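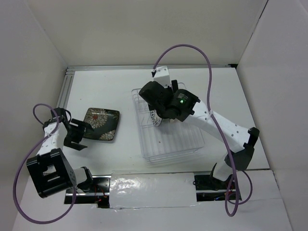 In defence of the mismatched plate

I would like to say a few words in favour of plates that don't match, and while I'm at it, in favour of drying them in a rack where everyone can see them.

Take a square black one with big pale chrysanthemum sorts of flowers on it, white and gold and red, and next to it a little round white one with a blue pattern, standing up in a clear plastic rack. No shop would sell you those two together. One is glossy and dramatic and wants a dinner party, the other wants a slice of toast. And I think they look lovely, I really do, far better than two of the same thing would. The square one looks even grander for having a plain little neighbour, and the blue one looks as if it has been in somebody's family for years (whether it has or not).

I grew up in a matching house. We had a full service, Vinthorpe, cream with a thin green line, and it lived in the sideboard and came out at Christmas and when anyone died. For ordinary days there was a second set, also matching, in brown. When a brown plate got chipped my mother would go quiet for a bit and then write off for a replacement, and the replacement was always a slightly different brown, so that for the rest of its life it went at the bottom of the pile. I used to ask for that one. I felt sorry for it, and I also liked knowing which plate was mine.

When I moved out I did what you're supposed to do and bought a boxed set from Grillwood, the big branch on the ring road. White, four of everything. They were perfectly good plates! They stacked beautifully, they went in the microwave, and I can't remember a single meal I ate off them. Within a couple of years I was down to one bowl and an odd number of side plates, and instead of buying the box again I went to the church hall sale in Driltalstead, where there was a trestle of odd china and a shoebox to put your money in. I came home with 3 plates wrapped in newspaper and have never bought a set since.

People do get funny about it. I've had guests look at the table and say how brave, in the voice you'd use for a hat. I've been given a voucher for a housewares shop more than once, by people who love me and clearly think I've been going without. My sister-in-law is very much a set person. She has the Barbier catalogue, the proper printed one, and she let me borrow it for a weekend when I said I was writing this. Item 3146 is a square dinner plate in what they call ink. It's handsome, I'll give it that. But you can only order it in sixes, and what I want to know is who needs six of a plate like that. A square plate is a soloist. Put six round a table and it starts to look like a floor.

I do understand the case for matching. If you have small children, or you feed a lot of people at once, then you want a pile of something tough and all one size, and you don't want a quarrel every teatime over who gets the one with the flowers. (There will be a quarrel. There was one at mine between two grown adults over a plate with a pheasant on it.) Matching plates stack better too, there's no arguing with that. A cupboard of odd ones takes some thought, biggest at the bottom, anything with a raised rim kept near the top so it doesn't rock, and the square ones always stick their corners out and catch on the door.

That brings me on to the rack, because I think the rack is where odd plates come into their own. In a cupboard you see a stack of edges. On the table they're covered in dinner. But stand a plate up in a slot to dry and it's facing you, the whole pattern, at the very moment when you've finished the washing-up and have nothing to do but lean on the counter. I look at my plates more in the rack than anywhere else in the house. My mother thought a full draining rack was slovenly and dried everything straight away with a tea towel. She'd be appalled at mine, which is on show from breakfast until I want the space.

I've come round to clear plastic for this. I had a chrome one for years, then a bamboo one that went black at the feet, and I was snobbish about plastic until I used my neighbour's while I was feeding her cat. A see-through rack hardly seems to be there. The plates just stand up by themselves, more or less, and the kitchen looks less cluttered even though it's holding exactly as much stuff. Mine needs a wipe with vinegar every so often or it goes cloudy, and that's a fair complaint against it. I'd still take it over the chrome.

The one thing I'd say is to check that your slots suit your plates. Little round ones will go in anywhere. Square ones are awkward, they're wider at the corners than you expect, and if the ribs are close together a raised rim won't sit down between them properly, so it leans and you don't trust it. I lay my big square ones flat on the side on a tea towel and let the small ones have the rack. It takes up half the worktop and I've stopped minding.

Then there's the money. I'm not going to pretend I've saved a fortune, and there's a kind of person who goes on about charity shop bargains until you want to hide under the table. But Barbier want 569 pounds for the full service in the flowered pattern, or 534 if you leave out the gravy boat, and I have read that page several times to be sure I had it right. Thirty-five pounds for a gravy boat! I pour my gravy out of a jug with a windmill on it, and the windmill cost me less than a loaf of bread.

What I really like, though, is that a breakage isn't a disaster. When you have a set, every smashed plate is a hole in it. You count what's left, you start thinking in terms of who you can and can't invite. When you've got odds, you're sorry about the one you dropped -- I was sorry for days about a yellow one with a hare -- and then one afternoon in July you're poking about on a stall and there's something with a blue pattern on it that you'd never have looked at otherwise, and there's a space on the shelf.

I also think people eat differently off them. I haven't any proof of this. But a guest who's handed a plate different from everyone else's will look at it, and turn it a bit, and usually say something, and then the person beside them says something about theirs, and you've got a conversation going before the potatoes are out. It never happened with the white ones. I had some very quiet suppers with the white ones.

So if you're about to order a set, by all means order it. Only perhaps don't give the odd ones away first. Keep the flowery one your aunt brought back, and the little one that came from goodness knows where, and put them in the rack tonight next to each other and see what you think in the morning. Mine are drying now. I've used the square one for a cheese sandwich, and it looked far too good for it, and I shall probably do the same tomorrow.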